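# A practice kitchen for your robot arm

The first thing I did with Kedine was make a mess of it. You open the program, pick a room, and within a few minutes you have an arm on a table and a worktop in front of it.
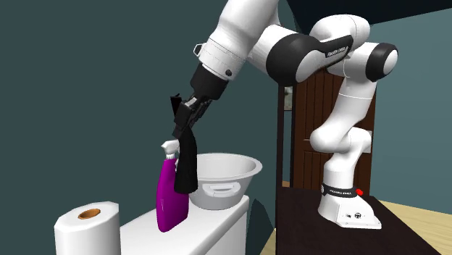
I dropped the cloth 3 times before lunch and enjoyed every one of them. Kedine comes from a small Dokberg firm called Jollon, and it does one job: it lets you try out household tasks on a simulated arm before you go near a real one. You can drive the arm by hand with a game controller, or you can write a short script and watch it run. I went back and forth between the two all week, and I still can't decide which I like more.

Cloth is where I expected it to fall down. Most of the low-cost simulators I've tried are happy with blocks and cups, then go to pieces when you ask for a tea towel. Kedine handles it well. Pick the cloth up by a corner and it hangs in a long fold; pick it up from the middle and it bunches, and your neat plan for wiping the counter needs a rethink. Let it brush against a bowl on the way past and you have a new problem to solve (I lost a whole evening to this, very happily).

The basic package costs £178 a year and gives you 2 rooms, a kitchen and a workshop. For £300 you also get the scene editor, and that's the one I'd save up for. Moving a spray bottle a hand's width to the left sounds like nothing, but it can turn an easy reach into a very awkward one, and being able to set up that sort of trouble for yourself is half the fun.

It has its rough patches. The menus are small and oddly sorted, and I never did find a quick way to put the arm back to its starting pose without resetting the room as well. Sound is missing altogether. My laptop's fan ran hard whenever a cloth was in play – a desktop machine with a decent graphics card would suit it better.

The lessons are a joy, though. They were written with the Mfinanga workshops, a run of evening classes for beginners, and you can tell that people have stumbled over the early drafts. Each one sets you a single task and leaves you alone with it. The wiping lesson took me four goes, and by the last I was slowing the arm down before each turn without being told to.

Jollon says a laundry room will follow in October, free to anyone already paying. I've got a list of sock-folding ideas waiting for it!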